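Corkberg finger test

The Corkberg finger test is an informal method for comparing two-fingered robot grippers on fruit and small household goods. It was drawn up by Marlina Lumbantobing and Abundio Huerta at Vorkeo, with 25 attempts per object.

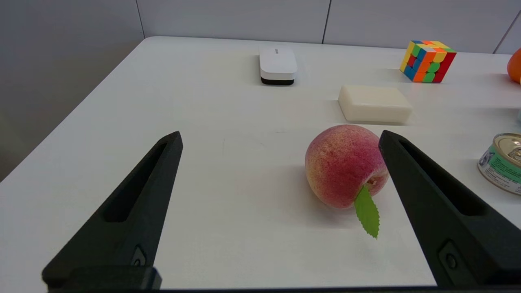

An attempt passes if the object stays up for four seconds. Critics consider this lenient. Kamol Srithong has argued that a short hold says little about bruising, and the published sheet has no column for damage.

Round fruit is the usual showpiece – and a weak one, in Srithong's view, as a firm peel forgives a poor grip.

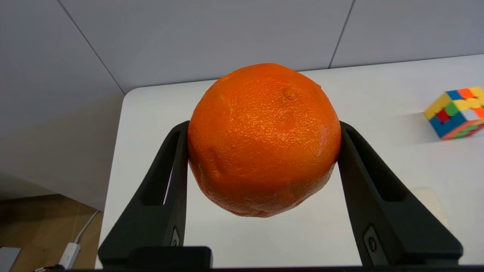
Reception

Golberg adopted the test in March. Assefa declined, citing the lack of any repeat by an outside lab.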